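Marble-Look Countertops Face Longer Waits as Clondstead Shops Work Through Spring Orders

Apr 6, 2021
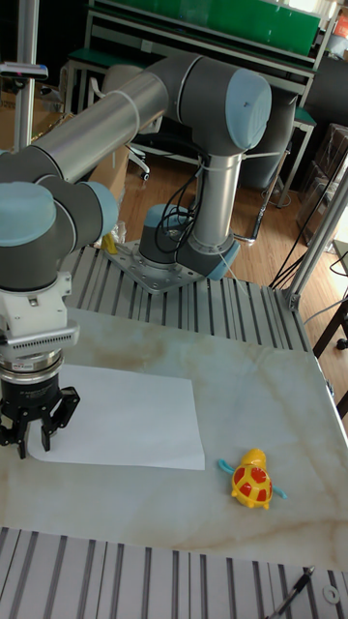
A white marble-patterned work table with tan and beige veining.

CLONDSTEAD — Homeowners who order a marble-look countertop this month may not see it installed until well into the summer, according to kitchen and bath shops in Clondstead and neighboring Denatcombe. Orders have been coming in faster than the shops can fill them since November, and the lighter patterns with warm veining have been the hardest to get.

Wirow, the distributor that supplies most of the independent shops in both towns, told its customers in a letter last week that it had over 900 orders waiting at its Clondstead warehouse. Most are for kitchens. The rest are for bathroom vanities, laundry rooms, desks and a small amount of commercial work.

The letter said the company would keep taking new orders but would no longer promise delivery dates on white and cream patterns. Solid colors, dark stone patterns and wood grains are still being delivered on the usual schedule.

Shops say the demand comes mostly from people who have spent the past year at home. Many put off work last spring, when few wanted a crew in the house, and started calling again in the fall. The same customers now want to do more than they first planned. A job that began as a new sink often turns into a sink, a counter and a backsplash by the time the measurements are taken.

Taste has changed as well. For several years the most popular marble patterns in the area were bright white with cool gray lines. Showrooms in Denatcombe report that buyers now ask for beige, tan and pale gold in the veining, which they find easier to match with wood floors and older cabinets. The change came quickly, and suppliers were still holding stock of the gray patterns when it did.

Tanoli, which prints and presses patterned sheets at its plant outside Denatcombe, said it has moved one of its lines over to warm-veined patterns and expects to run it that way through the end of the year. The plant has added a second shift and hired 40 people since the winter. It is still looking for press operators and forklift drivers.

The company said its main problem is decorative paper, the printed layer that gives a laminate sheet its pattern. Shipments that used to arrive every two weeks have been coming once a month, and not always in the patterns ordered. Resin has also been hard to find since the February storms shut down chemical plants in the South. Tanoli has raised its prices once this year and said it could not rule out another increase before fall.

Natural stone has its own delays. Slabs brought in from overseas have been held up at ports, and freight costs have risen sharply. One Clondstead stone yard said it has stopped quoting a price until a slab is physically on the lot. Customers who come in with a picture from a magazine are being asked to choose from what is there.

That has pushed more buyers toward printed and molded surfaces. A marble-pattern laminate counter for a mid-sized kitchen runs $700 to $1000 in local shops before installation. Real marble for the same kitchen costs several times that, and it needs sealing.

Shops caution that the cheaper surfaces need some care of their own. Laminate can be damaged by a hot pan, and water that gets into a seam will swell the board underneath. Repairs are difficult on patterned sheets, as a patch rarely lines up with the veining around it. Solid surfacing can be sanded and refinished but costs more at the start, and the sanded area may look a little duller until the whole top is done.

Seams are the most common source of complaints. On a plain counter a seam is barely noticed, but on a marble pattern the veins stop on one side and something else begins on the other. Installers try to place seams near a sink or behind a stove, where less of the line shows. In an L-shaped kitchen there is usually no way to avoid one at the corner. A few Denatcombe shops have begun drawing the seams on the estimate and asking customers to initial them.

Samples are another source of trouble. The chips handed out in showrooms are only a few inches wide, and a pattern with large veins may show just one of them, or none. Wirow now lends out larger sample boards through its dealers for up to a week, with a deposit. The boards have been popular enough that there is a waiting list for them too.

Builders feel the shortage differently. Those putting up houses on the north side of Clondstead order in quantity and can usually hold a place in line, but they have less freedom to change patterns once the model home is finished. One developer has delivered several houses with temporary plywood tops in the laundry room so that families could move in on time. The kitchens in those houses were finished first.

Landlords have mostly gone in the other direction. Property managers in both towns said they are buying whatever is in stock, usually a speckled gray or brown, and saving the marble patterns for units they plan to rent at a higher price. A manager of several older buildings near the Denatcombe rail station said tenants ask about the washer and dryer long before they ask about the counters.

The city of Clondstead has noticed the amount of remodeling in its permit office. Replacing a countertop alone does not need a permit, but moving a sink, a gas line or an outlet does, and applications for kitchen work are taking longer to process than they did a year ago. The office is asking residents to file before they order materials and to include a simple floor plan with the form. Plans drawn by hand are accepted if the measurements can be read.

Old countertops are piling up as well. The Clondstead transfer station takes them as construction debris for a fee, and they must be cut to lengths of six feet or less. Sinks and faucets have to come off first. The reuse shop on the Denatcombe side accepts whole pieces in good condition, though it stopped taking laminate with missing edges in March because it ran out of room. Stone pieces are still welcome there and tend to sell within a few days, often for potting benches and outdoor grills.

Installers say the best thing a customer can do at this point is choose a first and a second pattern before visiting the shop. Orders with a second choice listed are being filled earlier on average, as a dealer can switch when a shipment comes in with the wrong sheets. They also advise leaving the old counter in place until the new one has been delivered and checked. Several families in the area pulled theirs out over the winter and have been cooking on folding tables since.

Checking matters more than it used to, the installers said. Sheets from different print runs can differ slightly in the background color, and the difference may not show until two pieces are side by side under a kitchen light. Dealers will exchange mismatched sheets if they have not been cut. After cutting, most will not.

Deposits vary from shop to shop. Some ask for half the cost when the order is placed, others for the full price of the material with the labor due at installation. The state consumer office recommends getting the pattern name, the finish and the edge style in writing, along with the terms for a refund if the pattern is discontinued. Tanoli dropped several slow-selling gray patterns from its catalog this spring — customers who had them on order were offered a replacement or their money back.

Some buyers have given up waiting and turned to paint kits and adhesive film, both of which can give an old counter a marble look over a weekend. Hardware stores in Clondstead said the kits sell out soon after each delivery. Installers are lukewarm about them. The film lifts near sinks and stoves, they said, and the painted tops need several days to cure before anything heavy is set down. For a guest bathroom or a craft table, the results can hold up reasonably well.

Wirow expects to receive two larger shipments of warm-veined patterns before the end of May and said they would be used for the oldest orders first. The company plans to update its dealers by letter every two weeks. Customers should call the shop where they placed the order, as the warehouse does not handle retail questions and is not open to the public.

The Clondstead showroom district is open on its regular spring hours, with masks required indoors. Most shops are seeing customers by appointment and can send an estimate by email from a sketch and a few measurements.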